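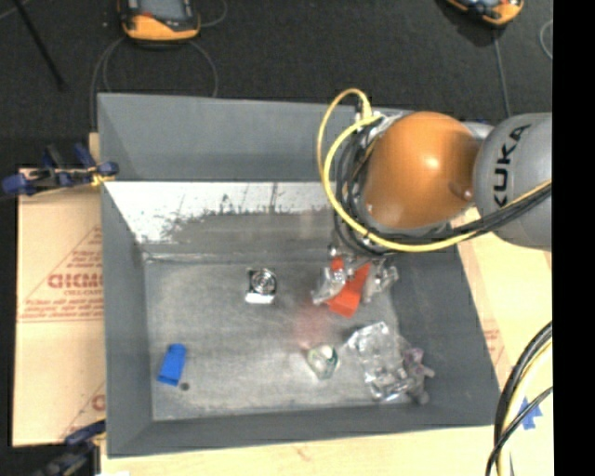
Bin picking with the KUKA arm, seen from the fixed camera.

Filtering grasp candidates so the gripper stays off the bin walls
Written by Emilian Ene. Last changed May 6, 2021.

This page explains how to add a wall check to the grasp planner in Tolleo. I assume that your camera is already calibrated to the robot base and that you can get a list of grasp candidates from one depth image. If not, please do the calibration page by Floarea Dinu first.

The problem

Our bin has tall sloping sides. The planner scores every candidate only from the shape of the object, so a toy lying near the right wall can get a very good score, and then one finger wants to go through the wall. The arm stops with a force error and you have to drive it out by hand. The check below removes such candidates before motion planning begins.

Step 1. Describe the bin

Open the file bin.yaml and enter the inside of the bin as five planes: the floor and four walls. Do not use a box shape. A box has vertical walls, and with a sloping bin the error is largest at the floor, exactly where the small objects are.

To get the planes, empty the bin and take one depth image. Run:

tolleo-fit-bin --planes 5 --out bin.yaml

Look at the result in the viewer. If a wall is tilted strangely, it is usually a reflection. Shiny metal gives holes in the depth image, and the fit follows the few points which remain. In this case, mark the wall by hand with three points and run the command again with --manual.

Clamp the bin to the table before you do this. If it moves afterwards, all planes are wrong and you must repeat the step.

Step 2. Make a simple gripper model

The full mesh of the gripper is too slow for this purpose. Use three capsules: one for each finger and one for the body. Put them in gripper.yaml with the fingers fully open, as this is the widest position.

Do not forget the cables. On our arm they go around the last joint and hang lower than you expect. Carola Wiegand added a fourth capsule for them, and I recommend it also if your cables are on the outside.

Step 3. Switch on the filter

In planner.yaml write:

wall_check: true
wall_margin_mm: 5
max_candidates: 1000

The margin is the smallest distance allowed between a capsule and a plane. With 3 we still had contacts in the corners. With 12 the robot refused everything near a wall, and the last objects were never picked.

Step 4. Test with mixed objects

Put in blocks, small toys and something in clear plastic packaging. Start the planner with --dry-run and look at the candidates in the viewer. Rejected ones are red, accepted ones are green.

If all candidates on one object are red, try allow_tilt: true. The planner then turns the approach direction away from the nearest wall — this helps a lot with long blocks, less with flat things.

Known problems

Clear plastic is still difficult. The depth points often lie below the real surface, so the wall check passes but the grasp closes too deep. Liviu Bratu is testing a mask from the colour image for this, and it is in the branch flilier if you want to try it.

The filter does not know about other objects. Collisions between a finger and a neighbouring block are handled later, in the motion planner.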